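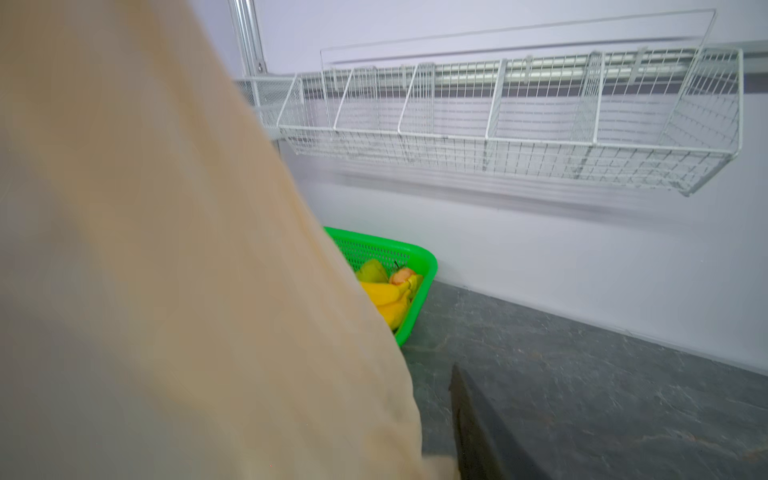 Fruit basket (kitchen)

A fruit basket, in the everyday kitchen sense, is an open container that holds fruit at room temperature, usually on a counter or table. I'm keeping the gift kind (cellophane, ribbon, one lonely pineapple) out of this entry, as it has a page of its own and I have very little to say about ribbon. What I cover here is the plain household basket, the bag the fruit travels in, and the small job of moving fruit from one to the other.

Names

In my family it was always "the fruit bowl," even when it was clearly a basket, and I've found plenty of readers who do the same. Strictly speaking a bowl has solid sides and a basket has gaps in them. Juwita Pangaribuan, who edits the kitchen pages with me, wants a third word for the molded plastic type with holes, and she has been using "crate" on her own pages. I haven't given in yet!

Materials and shape

Older baskets were woven from willow, rush or split wood, and you still see lots of those around. Wire came later, and then molded plastic, which is what I'd pick for a busy kitchen — it rinses clean under the tap and doesn't snag a peach. The sides are perforated so air can move around the fruit. Bright green is a common color for these, I suppose because it looks like produce before you've put any in.

Rectangular baskets sit flush against a wall and take up less counter than round ones. Round ones look nicer in the middle of a table. The Nygård, sold in my part of the world as a set of 2, is a rectangle with rounded corners, and it's the one I measure all others against (unfairly, I'm told).

Filling and emptying

Heavy, firm fruit goes in first: apples, oranges, hard pears. Soft fruit goes on top or at the ends. Bananas are the awkward ones, as a bunch won't stack with anything, so most people lay it across one side and let the rest of the fruit fill what's left.

Going the other way, from basket to bag, the bananas are still the thing to plan around. I stand the bunch up and let the small fruit settle in beside it. A thin bag slumps the second you let go, so it helps to have one hand on the side of the bag and the other free for the fruit.

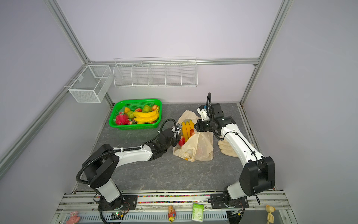 Bananas and an apple in an open plastic bag, with a green basket of toy fruit farther back.

Toy fruit

Play sets deserve a mention because they use the same baskets, and because a lot of us learned to pack a bag with them. Pieces from different sets get mixed over the years, so you'll find a dragon fruit next to a strawberry without anyone minding. I had a Stita set as a kid, and the pear outlasted everything else in the box.

Where it stands

Against the wall is the usual spot, away from the stove and out of direct sun. Some kitchens have a wire rack on the wall over the counter, and I like that arrangement a lot — the light things go up, and the fruit stays down where you can reach it. Leave enough room under the rack to lift a full basket out.

See also: Banana hook; Colander; Produce bag; Wall rack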